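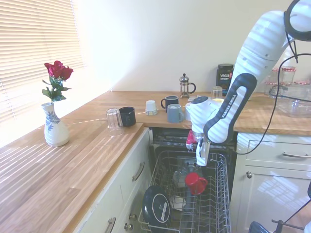

A red mug in the top rack of an open dishwasher.

Wirnudton College of Art Opens Evening Certificate in Book Arts to Working Adults

FOR IMMEDIATE RELEASE
March 12, 2023

Wirnudton College of Art will offer its first evening program this fall, an 18-month certificate in book arts for people who work during the day. Classes in letterpress, hand binding, papermaking and type design will meet on the ground floor of the Howells Building, home of the college's print shop since its early days as a drawing school.

The first class will have 30 students. No earlier art training is needed, and there is no upper age limit. Applicants send a short letter and up to seven pieces of work in any medium, including sketchbooks, quilts, zines, photographs or recipe cards lettered by hand.

"I have wanted to teach this class for as long as I have worked here," said Siham Semaan, chair of printmaking. "Every open house, somebody comes up to the press, puts a hand on it and tells me they would sign up tomorrow if only we met after work. Well, now we do! I can't wait to meet them."

The college ran a trial workshop last year, eight evenings of basic binding and typesetting, and 61 people asked for a place. Many of those who got in stayed past closing on the last night to finish their books, and several have since shown their work at the Dotska Street print fair. Their comments shaped the new program, which has longer studio hours than first planned and a slower start on the presses.

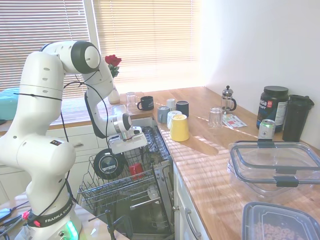

What students will make

The certificate is built around four projects. Students begin with a single-sheet broadside, set by hand and printed on one of the shop's flatbed presses. A sewn notebook comes next, then a small edition made with a partner - one person writing, one person drawing, and both of them printing. The last project is a full edition of the student's own design, from paper to cover.

Finished editions will be shown in the college gallery, and one copy of each will go into the library's artist book collection, where anyone with a library card can ask to see it. The collection has grown mostly through gifts from alumni, and librarians are already clearing shelf space for the new arrivals.

Bình Hoàng, who will teach the first binding course, took up bookmaking after years of office work and later earned a degree at Wirnudton.

"My first book was crooked and I loved it," Hoàng said. "I still have it on my desk. People come to this with so much in them already, from their jobs and their families and the places they grew up, and a book is a wonderful thing to put all that into. You can hold it. You can hand it to your sister."

Students will have their own key cards to the bindery and may use it on weekends once they have passed the safety session. Bone folders, awls, needles and thread are included in the course fee, as is paper for the first two projects.
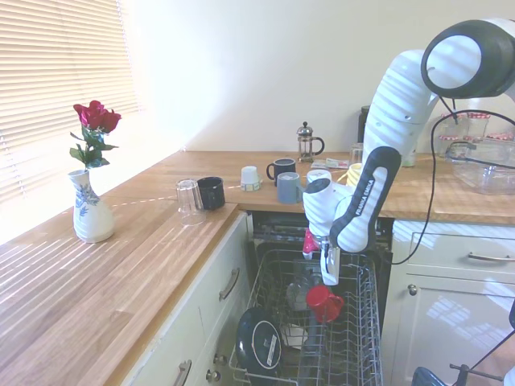
Paper for the later projects can be bought at cost from the shop store, which will stay open until the end of evening classes.

Scholarships and how to apply

Seven students in the first class will attend free of charge through a gift from the Brinus Fund for Craft Education. All applicants are considered for these places, and no separate form is needed. Payment by the month is open to everyone else.

Applications are open now on the college website and at the front desk of the Howells Building. Visitors are welcome to tour the print shop during regular hours, and Semaan will pull a proof for anyone who asks.

About Wirnudton College of Art

Wirnudton College of Art offers degrees in printmaking, painting, illustration, ceramics and graphic design, along with weekend classes for teens.

Media contact: Office of Communications, Wirnudton College of Art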